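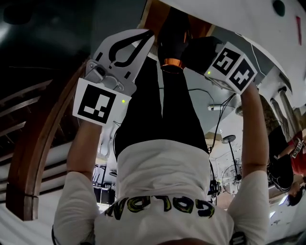 Thitima Chareonsuk asked last time whether a bilingual dictionary should give one headword or several when a word has senses that don't touch each other. Short answer, depends on the dictionary. Longer answer in these notes.

Week 3, word senses. Bring the Wodalus reader, pages from chapter 3.

Homonymy: same form, unrelated meanings. bank (river), bank (money). Usually two headwords, bank 1 and bank 2.

Polysemy: same form, related meanings. mouth (of a person), mouth (of a river). One headword, numbered senses.

Trouble: who decides "related"? History says one thing, speakers another. ear (body) and ear (of corn) come from diferent Old English words, but plenty of people feel a link. Vija Tamošiūnaitė argues for going with speakers in a learner's dictionary. I mostly agree, we can fight about it.

Tests, none perfect
- etymology (check it, don't guess)
- zeugma: "He lost his coat and his temper." Sounds odd = separate senses
- translation: does the other language split it? English know = Spanish saber / conocer. But that alone doesnt make two senses in English!!

Sense order: oldest first, or most common first. Learner's dictionaries nearly always go by frequency. Check the front matter, it should say.

Glosses. A gloss is a quick equivalent, a definition explains. "Period: full stop" type entries do both badly if there's no label. Always label: (noun), (medical), (informal).

Homework: the Jendisis word list has 1,872 entries. Pick 13, all nouns, at least 3 with more than one sense. For each: headword, part of speech, senses in order, one example sentence per sense. Your own sentences please.

Work with Chaiwat Paisan's group if you missed the sign-up. Due end of March. Quiz next class, 30 minutes, homonymy and polysemy only, no sense order.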